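Irkard Issues Revised Layout Guide for Small Laundry and Drying Corners

Guide covers freestanding hanging frames, small-parts trays and perforated crates in rooms under 56 square feet

Irkard, a supplier of home storage and laundry fittings, has issued a revised layout guide for small laundry and drying corners. The guide applies to rooms and alcoves with a floor area of less than 56 square feet, where a full-width drying rack can't be opened without blocking the door. It replaces the first edition, which addressed wall-mounted rails only.

The revision was prepared by the Irkard fittings group with layout work by Hirkix, the drafting office that also produced the drawings for the Grandum closet series. It is intended for installers, property managers and householders who assemble their own units.

Scope of the revision

The first edition assumed that a rail could be anchored to a load-bearing wall. Many of the rooms reported to Irkard after publication had finished walls that owners did not want to drill: papered surfaces, tile, or thin panel over studs. The new edition therefore treats the freestanding frame as the standard case and the wall-mounted rail as an option. Clearances, rod heights and hanger spacing have been rewritten accordingly.

The guide is divided into 7 sections. The first four deal with the frame and its position in the corner. The remaining three deal with the work surface, the storage of small parts, and the order in which washed items are handled.

Frame position and hanging space

A frame placed in a corner should stand clear of both walls. Garments that touch a papered wall dry slowly on that side and can mark the paper. The guide sets the minimum gap at 2 inches, measured from the outside of the pole to the finished wall surface, and recommends more where the room has no window.

Base bars should be fitted before the upper rod. Installers who fit the rod first tend to find that the feet are out of square, and the connectors then have to be loosened again. Connectors should be pushed fully home by hand before any load is placed on the rod. The frame is checked by pressing down at the middle of the rod and watching the feet; if either foot lifts, the floor is uneven and a shim is needed.

Hangers are treated as part of the installation. Thin wire hangers take up little rod length and suit shirts and light knitwear. They bend under wet towels and heavy cotton, and a bent hanger will slide toward its neighbor and close the air gap. The guide advises keeping wire hangers for light items and folding towels over a rod or a work surface edge. 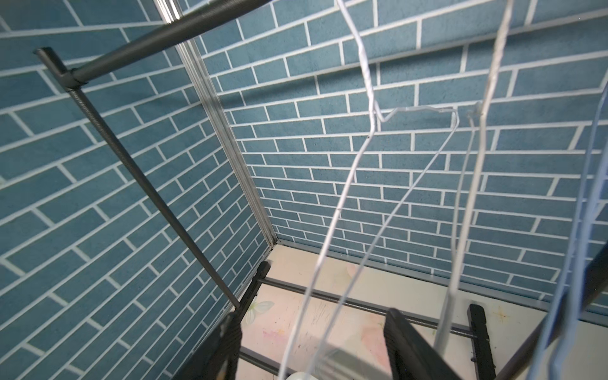
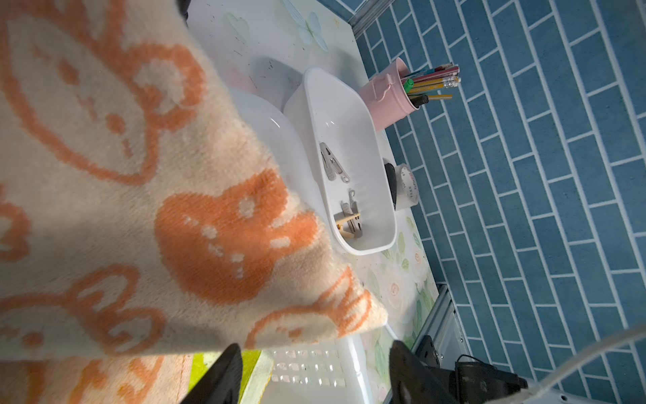
Section five sets the height of the work surface at 740 millimeters for a seated user and leaves the standing height to the installer, with a table of values matched to elbow height. The millimeter figure is retained in the American edition because the table legs are cut to metric lengths at the factory. Surfaces should be wiped down before clean laundry is set on them, and any patterned covering should be bonded flat, as a lifted edge will catch on knit fabric.

Large items are to be folded first. A towel or blanket left open on the table hides smaller pieces, and these are then carried off inside the fold. The recommended sequence is large flat items, hanging garments, small garments, then loose parts. Where two people share the work, one folds and the other hangs, and the small parts stay with the person at the table.

Small parts

The section on small parts is new. Clothespins, clips and hooks were not mentioned in the first edition. In practice they account for a large share of the clutter on a laundry table, and metal clips can snag a towel or fleece when they are left under it.

"We had a lot of drawings of rods and very little about where a clothespin goes," said Philomena Ó Súilleabháin, who leads the fittings group. "The tray is a small item on the parts list. It has to be on the table before the first load comes out — otherwise the clips end up in the bottom of the basket with the socks."

The guide calls for one shallow tray with raised sides, set within reach of the folding position. Wood and metal parts may share a tray if it is dry. Damp wooden clothespins should be kept apart from plain steel clips until they have dried, to limit staining. A tray with rounded inside corners is preferred, as lint can be wiped out of it in one pass.

Perforated crates are specified for items waiting to be folded or put away. The perforations allow some air movement, although the guide states that a crate is not a drying device and that damp items should not be left in one overnight. Crates should be filled no higher than the rim so they can be stacked for short periods.

Trial installations

Sections one through six were checked in trial installations at the Ugwu apartments, where laundry corners are shared between neighboring units. Hanyu Ding, who drafted the plans at Hirkix, visited the corners at setup and again after a month of use.

"The wall gap was the dimension people changed most," Ding said. "They pushed the frame back to get more floor. We moved the gap to the first page of the section and drew it at a larger scale."

Three further changes came out of the trials. The rod height table now includes a column for children's clothing, which hangs shorter and allows a second rod below the first. The instruction for leveling feet was moved ahead of the instruction for hanging. The drawing of the work surface was revised to show the tray at the back and the crate at the front — the reverse of the draft arrangement, which left users reaching over the crate for each clip.

Section seven, on handling order, was added after the trials ended. Irkard will collect comments on it through June and include any corrections in the next printing.

Availability

The guide is supplied with each Irkard freestanding frame and is also available separately through Irkard dealers. Owners of the first edition may request the revised sections as loose sheets, punched to fit the original binder. The sheets do not include the wall-rail drawings, which are unchanged.

Hirkix will supply the corner plans as separate drawings for installers who need to mark up their own dimensions. Requests should state the floor area of the room, the height of the ceiling, the wall finish and the side on which the door opens.

About Irkard

Irkard supplies rods, frames, connectors, trays and crates for home laundry and closet use. Its products are sold through independent dealers and building suppliers. Questions about the guide may be directed to the fittings group, attention Philomena Ó Súilleabháin.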